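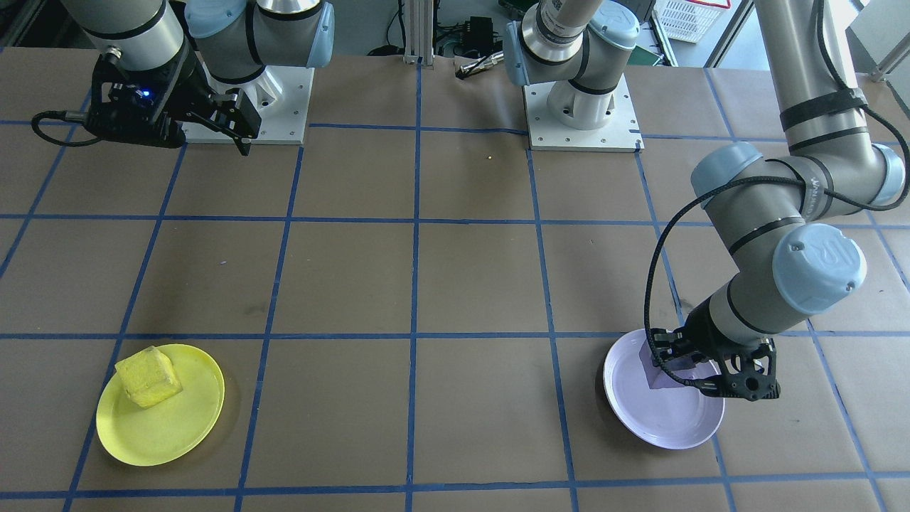 Tanoli: task and motion planning for two arms on a shared table

Tanoli takes a symbolic goal such as "block on plate of matching color" and returns a pair of time-parameterized trajectories, one per arm. It runs on top of the Cidard driver layer and does not talk to the controllers directly.

Status

Used daily on the tabletop cell. The planner API is stable. The perception node is not, and its message types will change before the next tag.

Packages

tanoli_grid – table calibration. Fits a plane and a cell lattice to the blue tape lines on the kraft paper. Lines are fitted as splines, so a wrinkled or bent strip does not need to be relaid. Rerun after replacing the paper.

tanoli_percept – plate and object detection. Plates are segmented by color and rim shape. A yellow sponge on a yellow plate is the hard case; set use_depth_edges to true or the two merge into one blob.

tanoli_plan – assigns objects to arms, then plans both arms in a joint space with a swept-volume check between the links.

tanoli_exec – streams trajectories at 100 Hz and monitors gripper width. A grasp that closes below min_width is reported as EMPTY and replanned up to 3 times.

Configuration

All parameters live in config/cell.yaml. Arm names are left and right as seen from the near edge of the table. Cable loops are modeled as padded capsules on the wrist and forearm. Do not shrink them to make a plan succeed.

Tests

The regression set has 1175 recorded planning problems. The current main branch fails 19, all with both arms assigned to the same plate. Run it with make regress.

Known issues

The occlusion mask for closed fingers is too tight. A small object held near the rim can drop out of the tracker until the gripper lifts.

Calibration near the center base plate is less accurate than elsewhere.

Maintainers

Prodromos Giannakopoulos (planning, execution)
Dagim Wolde (perception, calibration)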